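Bowl season, or how our robot club ended up drying dishes 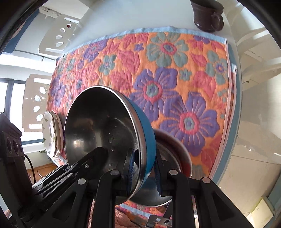 So where was I. Last time I wrote about the Kairys (our arm project, for anyone new) I'd promised a big update in January and then went completely quiet, sorry! Classes happened. Then the 3D printer at school happened, then finals. But summer session of the club is going and I have so much to say about dishes.

The task we picked for the Brudness challenge is table clearing. You get a table after a meal, with bowls and plates and cups on it, and your system has to sort and stack everything without dropping or cracking anything. We voted for it over laundry folding by one vote, and I was on the laundry side, and I would like it on record that laundry doesn't shatter. Still, I've come around. Bowls are so much weirder than I gave them credit for.

The way we're doing it is to have a person do the task first, over and over, holding a gripper in each hand, and save all of it. Later the arm learns from those runs. The nice part is that you don't need the arm to be working to get started, which is great for us because the arm is not working. (Shoulder joint. Long story, see the comments on the last post.) So four of us have been taking turns at being the arm.

And let me tell you, you learn fast how much your real fingers do for you. With your hands you pick up a bowl and you don't think about it. Your thumb goes over the rim, the other fingers spread out underneath, and it just sits there. With two flat pads you get one inside and one outside and that's it, that's your whole grip. If you pinch right at the lip the bowl swings like a bell. If you go too deep, the curve of the wall pushes your pads apart and the thing slides down. There's a spot a little under the rim that feels right, and I spent most of my first afternoon finding it and losing it again.

Shiny bowls are their own problem. We wanted a mix of dishes, so everybody raided their kitchens, and we ended up with painted metal and stainless steel and ceramic and I think one thing that was meant for a dog. My favorite is the metal one that's blue on the outside and dark inside. It's also the worst one! The inside is basically a mirror, so you get bright spots and reflections that move when the bowl moves, and our first vision model was convinced that every highlight was a separate object. It once reported a spoon. There was no spoon. Then add a few drops of water, and now there are little clear blobs in there too, and those are real, and they ought to count for something if you're deciding whether a dish gets wiped. I still don't know what to do about the drops. My current plan is to label them in a small batch and see if the model can tell them from glare, and if it can't I'll pretend I never brought it up.

Then there's the tablecloth question, which turned into an entire meeting. Half the club wanted a plain background because it makes everything easier to pick out. I wanted the loudest cloth we could find. My feeling is that people eat off of flowers and stripes and whatever their aunt gave them, and if your system only works on a white table then it only works at school. I won that one. Orange background, big purple flowers, pink leaves, the works. The segmentation got worse right away and everyone looked at me. But after some more training it came back up, and now it holds on both the cloth and the bare tabletop, so I feel okay about my life choices.

A cloth does one other thing I hadn't thought about, it bunches. You drag a bowl two inches and the fabric comes with it, and then the stack next to it starts to travel as well. We lost a lot of runs that way. The rule now is lift first, then move, even if it's only a tiny move. I have to say it out loud to myself or I forget.

Okay, numbers, for the people who only come here for numbers. We have 548 good runs saved as of this week. The goal is 2,000 before the Brudness entry closes, and I know that's a big gap, but we got a lot faster once we quit redoing every run that looked a bit clumsy. Clumsy is fine. The person who wobbles and then saves it is teaching the arm something that a perfect run doesn't. We throw a run out if something falls off the table, or if a bare hand gets in there to help, and otherwise it stays.

Nesting is the part I'm proudest of. Small bowl into big bowl sounds like nothing, but you have to tilt to clear the far rim and then level out as you let go, and if you let go while it's still tipped it rolls around in there and makes the most horrible noise. We tried it with one gripper for 3 sessions. Then we tried using the second one as a kind of backstop, just resting the tip against the bowl so it can't swing, and it was SO much better. It feels like cheating. I checked the rules twice and two hands are allowed.

Stuff still on my list: the rubber pads are getting worn and need swapping (I have a set from Rurkari, haven't tried them yet, will report back). Plates, which we've barely touched, since you can't get a pad under a flat plate without lifting it first and you can't lift it without getting a pad under it. Mugs, where some people grab the handle and some people grab the rim and we need to pick one. I'm team rim.

Also I renamed the project folder to Jelletell, so if you pulled the old one and it's broken, that's on me. Pull again.

If any of you have done bowls with a soft gripper I'd love to hear how it went, especially with wet ones. I've got practice again tomorrow and it's my turn on the steel stack.

Posted Jul 23, 2026

4 comments | 3 shares

Contact | © 2026 Notes from the Club Bench | Back to top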